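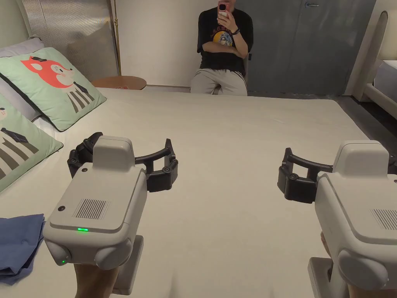 The fox and his colleagues, on the fitted cover.

I have been making beds for most of my life and would describe my standard as "military, if the military had given up." The sheet goes on, the quilt lands on the sheet, and if anything is still sticking out at the end it gets pushed under a pillow. This system served me for years. Then in November I bought a new fitted cover, and the new cover made everything else in the bedroom look like it had been pulled out of a river.

It is cream. The packet from Rovitz called it Oat Milk, and the website called it Natural Pearl, and I paid extra for express delivery on the strength of one of those. It fits a wide mattress with a deep side, and it fits it so well that for one evening I stood in the doorway turning the light on and off to admire it. A bed with no wrinkles looks bigger. It also looks like it belongs to somebody who irons, and I resent that a little.

The old one was a 600 thread count number that I got in a sale and told people about far too often. I don't know what the threads were counting. Within a year it had gone bobbly down the middle and one corner had lost its will, so every morning I'd wake up with my cheek on the actual mattress and the sheet gathered under my ribs like a life jacket. I kept it anyway. It's in the closet with the other sheets I've kept anyway, and I believe they are now holding up the shelf.

## The corner problem

The way you're supposed to put on a fitted cover, according to a leaflet that came with it, is to start at the head of the bed with one corner, then do the corner diagonally opposite, and then the remaining two. I'd always gone around in a circle like a person laying a table. Going around in a circle means that the fourth corner is always the one that won't reach, and you end up lying across the mattress on your stomach, hauling on elastic with your fingertips and saying things to it.

The diagonal method works. I'm annoyed to report this. I did the far top corner, walked all the way around to the near bottom one, and the thing just sat down flat. The other two took a bit of lifting (the mattress is a Hirnell, and it weighs what a small horse weighs), but no stomach-lying was involved. Then you run your forearm from the middle out to the edges and the last creases go over the side and become somebody else's concern.

It says on the same leaflet that the cover should be washed before first use. I have never washed anything before first use and I didn't start in November.

## On the fox

I should deal with the pillow. It's mint green, and it has a fox on it with a coral-red head, a white muzzle and a small dark hat. His body is striped in dark gray, so either he's wearing something or he's a different animal from the neck down. I've owned him long enough that I've stopped asking.

He came from Lestuleck, the home store out by the tire place, where I had gone for a shower curtain. I was on my way to the register when I passed a bin of pillows marked down for being "assorted," and he was on top. Grown adults who buy cream bedding are not meant to own a fox in a hat. The catalogs are very firm about this. In the catalogs the pillows are oatmeal and the throw is also oatmeal, and there's a tray on the bed with a single pear on it. I've never understood the pear.

So for a while I tried him in other places. He went on the chair in the hall, where he looked like he was waiting for an appointment. He went on the couch, and a visitor sat on him and then apologized to him. He's been back on the bed ever since, in front of the plain white one, and I've decided the plain white one is there to make him look good.

## What I did with the rest

Once the cover was on I had to face the pile. Every bed I make has a pile, and the pile lives wherever the bed isn't, so while the bed is being made it goes on the floor and when the bed is done it goes back on the bed. This time I made a rule: nothing goes back on the cream unless it's folded.

The rule took most of an evening. I own a Wubshet folding board, bought during an optimistic period, and I used it for 3 shirts before going back to folding against my own chest with my chin. The chin method is slower and gives you a slightly different size each time, but you don't have to find anywhere to store your chin. Dark things went in one stack. Light things went in another. There was a third stack for clothes I'd worn once and wasn't ready to make a decision about, and it was of course the tallest.

The blue in the bottom corner up there is folded, I'd like that noted. It isn't store folded. It's folded in the sense that it has an inside and an outside, and the edges are at least on speaking terms. I used to leave that sort of thing flat out across the end of the bed and call it airing.

Also in the pile, from the bottom up: a pillowcase that matches nothing in the house, a belt, half a pair of pajamas, and the instruction sheet for the Wubshet.

## Twelve days in

It's now been 12 days and I've made the bed on all of them, which is a personal best by 12. I don't think it's character. I think it's that the cover does most of the work, and all that's left for me is to stand the pillows up again and turn the fox the right way around. He falls on his face a lot. It's the stuffing, it has all gone to the hat end.

The cream has one mark on it already, down by the foot on the side I sit on to put my socks on. It's the size of a lentil. I know exactly which cup of coffee it was and I'd been warned, by me, out loud, while carrying it. I've dabbed at it with cold water and it has gone from brown to a sort of Oat Milk.

The old sheets are still in the closet. I took one out yesterday to cut up for dust rags, and held the scissors for a bit, and folded it instead. Diagonal corners first.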